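The bed is where the work gets done

Elaheh Mazandarani put the kettle on before I had my coat off, and then put it on again a few minutes later because we had talked straight through the first boil. I'd come on a Tuesday to ask her about laundry, or more exactly about putting it away, which is the part most of us dread (I certainly do, and there is a chair in my own bedroom that could tell you all about it). She has been running her evening folding class at the Warnmont community rooms for 7 years now, and people come back to it the way they come back to a choir.

"I didn't set out to teach anybody," she said. "A neighbour saw my airing cupboard and asked me round to look at hers. Then her sister wanted the same. I thought, well, this is a funny thing to be good at, but I like the company."

She learned from her grandmother, who ironed tea towels and pillowcases and, on one occasion the family still brings up at weddings, a sunhat. Elaheh herself hardly irons at all. She folds things warm when she can, smooths them with the side of her hand and leaves it there. And she folds on the bed, always, with the covers pulled flat first.

"A table is too narrow, you end up with sleeves hanging off both sides. The sofa is too soft and too low and your back will hate you. A bed is just the right size, and there's another thing, you have to finish before you can go to sleep!"
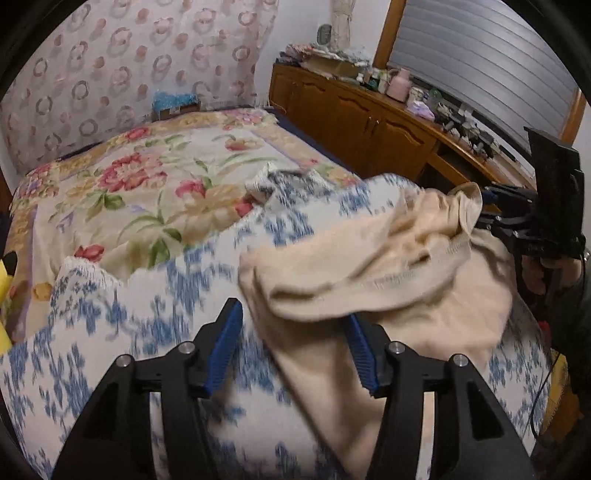 Elastic is the subject that gets her going, and I should warn you that once she starts there is no point looking at the clock. Anything with a gathered edge, she says, people simply roll into a ball and push to the back of the drawer. Her way is to find the band before you do anything else. With a beige piece like the one lying rumpled over the blue and white sheet, she'd go straight for that thick gathered band curving through the middle of it, get both hands inside, and give it a gentle tug so the two sides lie together. Then the rest of the cloth can be shaken down from it and smoothed. "You start from the part that fights you," she told me. "The soft part will go wherever you put it."

I asked whether it matters what is underneath while you work. She thought about it for some time, turning her cup round on its saucer. A patterned cover doesn't bother her, she said, and she rather likes one, though she did have a pupil who kept losing her small flowery things on a flowery sheet and had to go home and buy a plain one.

Svenja Janssen joined us at that point, with a bag of apricots and strong opinions. She came to the class 2 years ago after moving into a smaller flat with, by her own account, far too much bedding. She is a bookkeeper at Engelhardt and can't leave a thing uncounted, so before her first lesson she had gone through every cupboard and written it all down. There were 11 duvet covers. For one bed!

"And I sleep alone," said Svenja. "Elaheh looked at my list and didn't say a word. She just passed me a biscuit."

They got it down to four, over several weeks and a good deal of tea. The ones that went were mostly presents, which made it harder, and one had belonged to an aunt and was cut up for cushion covers in the end because neither of them could bear to see it go. Svenja showed me a cushion on her phone and it really is lovely.

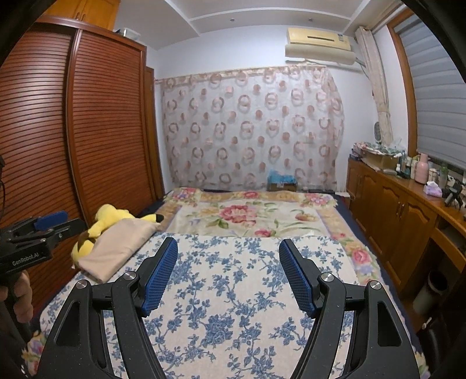

What Svenja found hardest, she said, was the order of things. She used to start with whatever was on top of the heap and be worn out by the time she reached the sheets. Now she does the big pieces first, while she has the patience and the arm-length, and saves the socks for when the radio play is on. Elaheh does it the other way about, small things first, and the two of them have been arguing over it since July without either giving an inch.

They do agree about blankets. Both fold a blanket in thirds along its length and then in half, with the folded edge facing out of the cupboard, so you can take hold of one without bringing the whole stack down on your head. And they agree that pillows should be the last thing back on the bed, after a proper shake by an open window.

I asked Elaheh if she ever leaves a heap overnight. She laughed so much that she had to put her cup down.

"Of course I do! Last week I slept next to a pile of towels. I moved them over a bit and said goodnight."

The class starts again next month, in the evening as usual, and beginners are welcome. Bring a fitted sheet and something with elastic in it. Svenja will be there too, and she says she'll bring the apricots.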